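About Cillgate

Cillgate designs and commissions control gateways for wired and wireless lighting networks in commercial buildings.
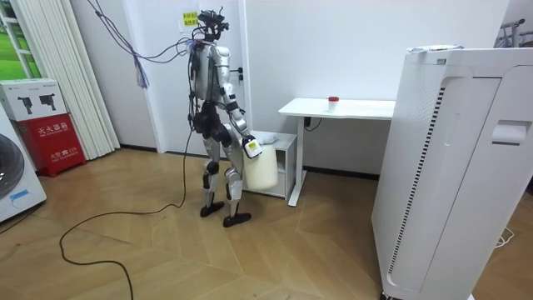

A gateway, as we use the word, is the device that sits between a lighting bus and whatever the rest of the building runs on. Most sites we work on have at least two protocols in service. A typical office floor has a wired dimming bus installed during the original fit-out, a wireless mesh added later for meeting rooms, and a building management system that speaks to neither without translation. Our hardware does the translation, and our software keeps the address tables consistent when fixtures are replaced.

The company was started by Yeison Ñahui after several years of commissioning work on other manufacturers' equipment. The first product, Jumier, was a single-channel unit for retrofit jobs where the existing cable had to stay in place. It is still supported. Spare units and firmware images are available on request, although new orders are directed to the current range.

Products

Ccori is our main gateway. It is a DIN rail unit with two independent bus ports and one Ethernet port, and it handles up to 244 addressed devices. Scene data is stored on the gateway itself, so local switches and occupancy sensors continue to work if the network link is lost. Settings are held in non-volatile memory and restored at power-up. The default response to a lost link is to hold the last level. This can be changed per group.

Trarnatura is the commissioning software. It runs on a laptop connected to the gateway and is used to discover devices, assign short addresses, build groups and export the finished configuration as a plain text file. The export format is documented and can be read without our software. We ask installers to leave a copy with the building owner at handover.

Jumier configurations can be imported into Trarnatura directly. Group numbers are kept. Fade times are rounded to the nearest step supported by Ccori, and the import log lists every value that was changed.

How we work

Design, firmware and final test are done in the same building. Circuit boards are assembled by a contract manufacturer and arrive untested. Each gateway is then run for 40 hours under load before it is packed, with both bus ports driven and the supply voltage cycled. Units that fail are repaired or scrapped, and the cause is recorded against the serial number.

Our largest installation to date uses Ccori gateways to control 742 fixtures across one distribution center – mostly high-bay, with a small number of emergency fittings that are monitored but not dimmed.

We do not make lamps, drivers or sensors. Compatibility is tested against the parts our customers specify, and the results are kept in a list that the support desk will send on request. Where a driver departs from the published standard, the list says so and gives the workaround, if there is one.

Support

Technical support is by email and phone. Please have the gateway serial number and firmware version ready – both are printed on the start page of the web interface. For faults on the bus, a capture file from Trarnatura will shorten the process considerably.

Firmware is released twice a year, in January and July. Security fixes are released as needed. Release notes are posted with each version and include known faults that have not yet been corrected.

Training for installers is held at our premises and covers bus wiring, addressing, group planning and fault finding. Course notes are supplied in printed form.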